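## 9. Hanging and dressing the curtain

Applies to the Lornetti ceiling track, straight and one-bend versions. The track must already be fixed and leveled as described in the previous section.
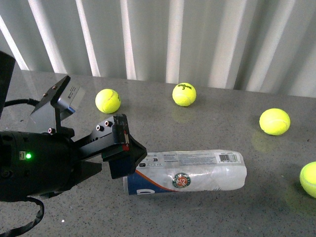

*Figure 3. Pale curtain hanging in tall vertical folds behind a table.*

### 9.1 Before you start

You will need:

- the curtain, with heading tape sewn in
- one glider for each hook pocket in use, plus one spare
- two end stops
- the flat key supplied with the track
- a stepladder rated for the person using it
- a hand steamer (optional, see 9.4)

Lay the curtain face down on a clean surface and check the heading tape for skipped stitches. Small gaps can be closed by hand with polyester thread. Do not hang a curtain whose tape has pulled away at either end.

**Caution:** Do not stand on a table or chair to reach the track. Curtains wider than a single drop should be lifted by two people.

### 9.2 Loading the gliders

1. Remove the end cap from the open end of the track. Turn the flat key counterclockwise until the cap slides out.
2. Feed the gliders in one at a time, wheels up, with the eye facing the room.
3. Push the full set to the far end and back again. Any glider that drags should be taken out and replaced.
4. Insert the end stop and tighten it with the flat key. Stop when the key meets firm resistance.
5. Refit the end cap.

On one-bend tracks, load from the end farther from the bend. Gliders loaded from the short side can turn over in the curve.

**Note:** Gliders from the older Telstead track are narrower and will enter the channel, but they drop out under load. Do not mix them.

### 9.3 Hanging

1. Pull the heading cords to the finished width. Knot the cords and wind the loose ends onto the cord tidy. Do not cut them.
2. Fit hooks to the heading tape. Place a hook in the first and last pockets, then in every third pocket between.
3. Starting at the fixed end, fit the first hook to the eye of the end stop.
4. Work toward the opening edge, one hook to one glider.
5. Open and close the curtain fully three times. Watch the hem as it travels.
6. If the hem touches the floor, move all hooks to the lower row of pockets. This raises the curtain.

For rooms where furniture stands in front of the curtain, keep the furniture clear of the folds at their fullest point. Chair backs are the usual cause of snagging.

Where a radiator stands under the window, order the short drop (820 mm). Full-length curtains must not be hung over a heater of any type.

### 9.4 Dressing the folds

New curtains often hold creases from packing. The folds settle with use, but dressing them on the first day gives a more even result.

1. Open the curtain completely.
2. Starting at the heading, run each fold between thumb and fingers down to the hem.
3. Tie the stacked curtain loosely with strips of soft cloth near the top, at the middle, and above the hem.
4. Leave tied for 3 days.
5. Remove the ties and close the curtain.

If creases remain, use the steamer from the back of the fabric, moving upward. Keep the head of the steamer off the cloth.

**Caution:** Do not steam coated blackout lining. The coating can blister and the damage is permanent.

### 9.5 Faults

| Symptom | Check |
|---|---|
| Curtain stops partway | Joint between track sections; loosen, realign, retighten |
| Heading leans forward | Hooks fitted in mixed rows |
| Leading edge swings open | Hem weight missing from the corner pocket |
| Scraping noise | Dust in channel; wipe with a dry cloth, no oil |
| Folds uneven after dressing | Cords pulled tighter on one side; release and reset |

Spare gliders and end stops are ordered through Kekidau, quoting the code printed inside the end cap.

*Section revised October 2026. Text: Lowri Ifans. Checked: Hywel Owen.*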